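Coursework > Design Studies > Student Reports

Setting the Table for One: Project Report

Reading time: 3 min
Last updated: July

Our project asked how little tableware a student can own and still be said to have had dinner. The answer affects most of the people in Sombridge Hall, where cabinet space is shared and forks go missing at a rate that deserves its own report.

We began with the Sundqvist starter box, which the housing office recommends to new residents. It is a fine box. It also contains a gravy boat. We removed everything our testers didn't touch in a month and were left with 4 things: a mug, a plate, a spoon and a fork. The knife went early, to some protest, mostly from people who then ate toast.

Layout took longer than we had planned. Etiquette guides put the fork on the left, and we started there out of respect. Testers reached across their plates, bumped their mugs and complained in the comment box. We tried 3 layouts in all. The last one puts the plate and mug on the left with both utensils to the right, spoon first, and it drew the fewest complaints. It also drew one long note about the decline of civilization, which we have kept on file.

Testers logged 2,608 meals in Testier, the survey app our department pays for and should probably stop paying for. Cereal made up a discouraging share of them.

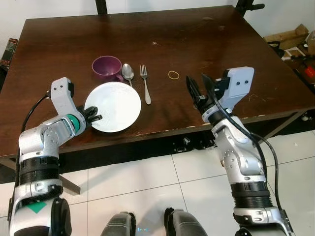
The rubber band was a late addition. Wrapped around the spoon and fork, it keeps them together in a drawer, and it weighs nothing. Our sponsor, Brorner, had hoped for a molded carrying case. We showed them the rubber band — they asked whether it could come in colors.

There are limits to all this. Soup has to go in the mug, and two of us now have opinions about that. Guests remain unsolved. Next term's group plans to start with a bowl, and we have left them our notes and the gravy boat.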